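Counting night at Sokthorpe

February 27, 2025

I have wanted to go to an election count for years, ever since I was small enough to be sent to bed before the results came in, and last week I finally got to one! It was only a by-election for a single seat on the town council, and I know that for most people that ranks somewhere below watching a kettle. I loved every minute of it.

A bit of background for anyone who doesn't live round here. Our ward has 2,284 people on the register and one councillor, and the seat had been empty since November, when the last one moved away to be near her daughter. Two people stood. Adebayo Iyamu has run the Saturday bus campaign for as long as I can remember, and Ariel Catacutan moved here a few years ago and got cross (rightly, in my view) about the footpath behind Calis Road. Both were independents, so there were no rosettes to speak of, though Adebayo wore a very fine green scarf.

I went along as a counting agent for Ariel, which sounds grand and means you are allowed to stand on the other side of the table and stare. You have to sign a form about secrecy first. Then you get a badge and a long talk about not touching anything, ever, not even to be helpful. 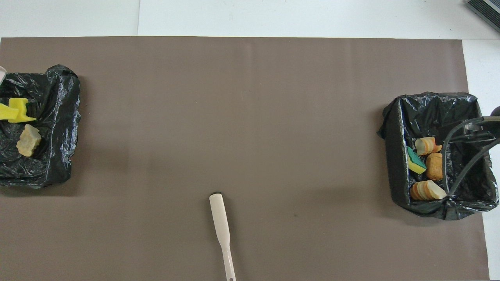 Brown mat on a white table, with a sponge in a lined box.

The box from the Darwish Hall polling station came in first, then the one from the school. They check the number of papers in each box against the number given out before they look at a single vote, and I hadn't realised how long that takes or how quiet the room goes while it's happening. One bundle came up a paper short. It was counted again by somebody else, and there was the missing one, stuck to the back of its neighbour. I nearly cheered.

After that comes the sorting, and this was the bit I'd been looking forward to most. The papers go face up, and if you're quick you can keep a little tally on your clipboard as they go past. The old hands do it in fives without looking down. I lost my place twice and had to borrow a pencil.

Then the doubtful ones! Somebody had written "neither, thank you" across both boxes in beautiful handwriting. Another had put a smiley face next to one name and nothing next to the other, and we had a proper discussion about whether a smiley face is a clear intention. (The returning officer decided it was. Adebayo's agent agreed before I'd opened my mouth, even though the smile wasn't for his man, and I thought that was very decent of him.) 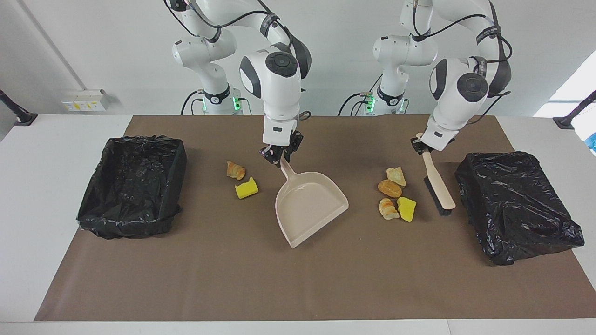 Dustpan and hand brush, with bread and sponge on the mat.

So, the result. 700 votes cast in all, and Ariel won by 52. I had Adebayo ahead on my own tally until quite late on, so either the last few bundles were very good for us or I can't count. Possibly both.

The speeches were short. Ariel thanked the staff, and then Adebayo, and then promised to be on the Prernik Lane bus the first Saturday it runs. Adebayo said he'd hold her to it and that he would be standing again next time. They walked out to the car park together still talking about timetables.

What I keep thinking about is the postal votes, of all things. There were 141 of them, and each one had been signed and checked and put in its envelope inside another envelope. I'd never given a thought to the work that goes into that. If you get the chance to be an agent, for anybody at all, do say yes. Take a jumper and your own pencil, and eat beforehand.

I've promised to write something about the footpath next, as there's a site visit coming up and Ariel wants people there in boots. More when I know the date.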